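Workshop notebook – 2007-09-13
Cutting table, marking tests on the gray wool-look cloth (Estari bolt, second delivery)

Carried over from the April entries: the smooth suitings are done and the chalk choice for those is settled. Left over is the heathered gray, which everyone has been putting off. Weave is fine and the surface looks flat enough, but the diagonal catches chalk unevenly and a ruled line comes out as a row of dots.

Bolt ticket says 292 g per running meter. Weighed a full-width offcut and it agrees closely enough. Not washed, not steamed. Steaming test to follow on the remaining piece once the iron is back from Homthorpe.

Chalks tried:
Vanhove flat white, new edge. Good first stroke, then skips. Edge rounds over after two or three lengths.
Vanhove flat white, resharpened on the sanding block. Better. Keeps a usable edge for one panel outline, no more.
Multmont powder wheel, white. Thinnest line of the lot on the smooth suitings, nearly useless on this cloth. Powder sits on the high threads and brushes off with a sleeve.
Wax, white. Marks well. Rejected anyway, left a shadow after pressing on sample 402 and I don't want to repeat that.

The main trouble is drag. With the flat chalk held upright the cloth creeps ahead of the stroke and the line goes wavy, worse along the crosswise direction. Laying the chalk over to a low angle helps a little. Weights at the corners help more. Pulling the cloth taut by hand does not help at all – it goes back when released and the outline is out of square.

Freehand against a ruler on the same panel: ruler lines deviate up to 3 mm, freehand up to 8 mm. The allowance on the pocket pieces won't absorb the second figure. Freehand marks are acceptable for showing which piece is which and for rough cutting only. Anything that a seam will follow gets the ruler and two passes.

Second pass should go in the same direction as the first. Going back the other way lifts as much chalk as it puts down. I had this the wrong way round in my notes for the herringbone, please correct if you copied that page.

Handling. Chalk loss from folding is higher than I had assumed. Marked a panel, folded one side over on itself, opened it out, compared with an unfolded control. Lines on the folded part were broken in several places and one corner mark was gone. Chalk had transferred faintly to the facing side. Suggest:
– mark last, cut straight after
– if a marked panel has to be moved, carry it flat on card
– thread tacks at the corners if it will wait overnight
– no stacking of marked panels face to face

Tailor's tacks are slower, obviously. Timed one panel, four corners plus one notch, and it was under three minutes, so for small runs I would just do it and stop arguing about chalk.

Light matters as well. White on this gray reads clearly from the window side of the table and poorly under the overhead tube, where the lighter threads in the weave compete with the line. Turn the cloth so the strokes run across the light. Yellow chalk might show better but we have none in the drawer and I have not ordered any.

Right side and wrong side are hard to tell apart on this bolt. Diagonal is slightly crisper on what I am calling the face. I have put a safety pin in the face side of every offcut, near the selvage. Please leave the pins in until the pieces are labeled.

Stock: enough left for the pocket trials and one full mock-up. The Estari price list gives 3000 m as the minimum for a dyed-to-order run, far beyond anything we need, so we stay with what is on the shelf.

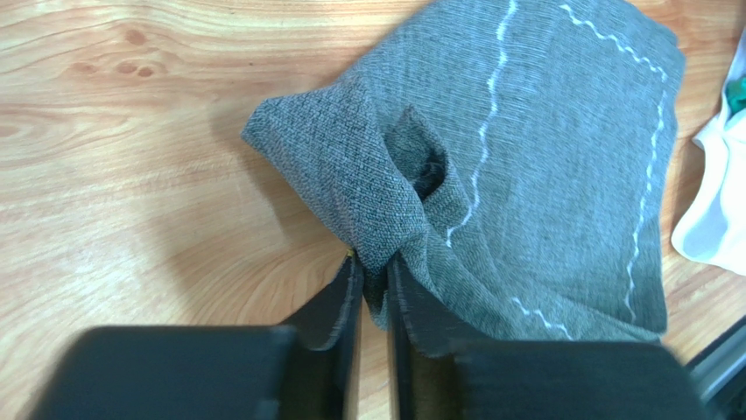

Still to do: steam shrinkage on a marked square, brushing test with the soft brush and the stiff one, and a repeat of the fold comparison with a longer wait before opening out. Use the resharpened chalk for all three. Results go on the next page, same column headings as the suitings.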